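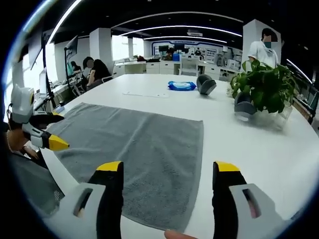 Equipment Plan for a Two-Gripper Towel Folding Station
Project report, Cletley student lab
Darcy Pomare and Ashton Grimshaw

1. What we were asked to do

Our project group had to plan and price a station for recording towel folding with hand-held grippers. The recordings go to the group that trains the folding policy for the arm, so our part ends at the table. We were given a limit of $983 for everything except the grippers and the computers, which the lab already owns. The order had to be ready by the end of January.

This report covers what we decided to buy, what we left out, and what we would change if the limit were higher.

2. Starting point

The lab has 2 pairs of hand-held grippers. The fingers are black with yellow tips. One pair is enough for one person, with a gripper in each hand, and the second pair is kept charged as a spare. We first planned to run two tables at once with one pair on each. We dropped that after working out that any broken finger would stop half the recording until a part came in.

The large white table stays. We looked at a darker folding table from Kitier and decided against it. A grey towel on a white top has an edge that is easy to pick out, and the policy group had already tuned their settings on white. Replacing the table would also have used up a third of the budget.

3. Towels

Towels are the item we spent the most time on, and they are the cheapest thing on the list. We asked for 40 grey terry towels in one size from a single batch. The supplier, Donnelly, sells them in packs of 8, so this comes to five packs.

The reason for the number is wear. Terry loses some of its thickness with washing and the corners start to curl. We plan to retire a towel when two corners will not lie flat after it is smoothed by hand. Our guess is that one pack will be out of use by the end of the term, but we have no data for this yet.

We considered buying mixed colors. The policy group asked us to wait until plain grey works, so colored towels are on the second-stage list.

4. Gripper parts

Fingertips are the part most likely to need replacing. Each gripper uses a pair, and the tips are pushed against the table every time someone picks up an edge. We budgeted for 8 spare pairs. Okadetti quoted for molded tips and we also priced printing them in the lab. Printing was cheaper per tip, but the printed ones we tried were harder and slid on the cloth. We chose the molded ones.

We did not budget for spare housings. If one cracks, the lab can print it in a day.

5. Budget

Towels, 5 packs: $190
Fingertips, 8 pairs: $256
Spare batteries and charger: $174
Table mat and edge clamps: $88
Wipes, tape and labels: $45
Storage bins: $60
Shipping: $70
Held back for repairs: $100

Total: $983

The first version had no repair line and put the last $100 into more batteries. Ashton argued for holding it back, and our supervisor agreed. The mat is the item we are least sure of. It may shift when a towel is dragged across it, and if it does, the clamps will be used for something else.

6. Items we left out

Extra lights. The room already has ceiling strips and windows. Daylight changes through the day, and we talked about blinds, but the policy group prefers some variation in the recordings.

A second table. See section 2.

A washing machine. We priced a small one and it was over the whole limit. Towels will go out with the lab's other laundry.

7. Timing

The towels and wipes can be delivered within a week. The fingertips take longest, so that order should go in first. We suggest using the old tips until the new ones come and changing all of them together — mixing worn and new tips on one pair makes the grip uneven.

8. What we would do differently

We asked for quotes before we had talked to the people doing the recording. Two of the quotes had to be redone because the quantities were wrong. We should also have asked earlier about storage. The bins were added late, after we measured the shelf and found that folded towels for one full session would not fit on it.

Comments (3)

mlt_bench
Did you price the tips in bulk? We found the cost drops a lot once you order for more than one lab.

Darcy P.
We asked. Okadetti only gave us the small order price. Will try again with the second-stage list.

rowan
Skip the mat. Ours bunched up in the first hour.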